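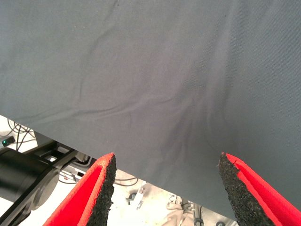 Aurélien Gautier swears by the iron for this: press every wrinkle out before you fold, he wrote to me, or the creases set for good. I don't buy it. Plain gray cloth creases again the minute it goes on the shelf, and I'd like my Sunday back.

Getting a big plain cloth flat enough to fold, without ironing

1. Clear a table. A clean floor will do if the table is too small, whatever the magazines say.

2. Lay the cloth out and find the hem. Start from a corner. People who grab the middle of an edge get a fan of little folds at the spot they're holding, then blame the fabric.

3. Pull one corner, then the opposite one. Gently – yanking only moves the crease somewhere else.

4. Smooth from the center out with a flat hand. Long diagonal creases need a pull across them, so don't keep stroking along the line and expect much.

5. Check for smudges now. I have read that folding marks to the inside "protects" them. It hides them until October.

6. Fold in half, hem to hem, and in half again. Stop when it fits your shelf.

The linen sprays are supposed to help. I tried the Vundent one and saw no difference from tap water, though it smelled nice. Folding boards I'd skip too, at least for anything bigger than a shirt.

If the cloth is going on a table where guests will see it, fine, iron it. Mine covers the spare couch.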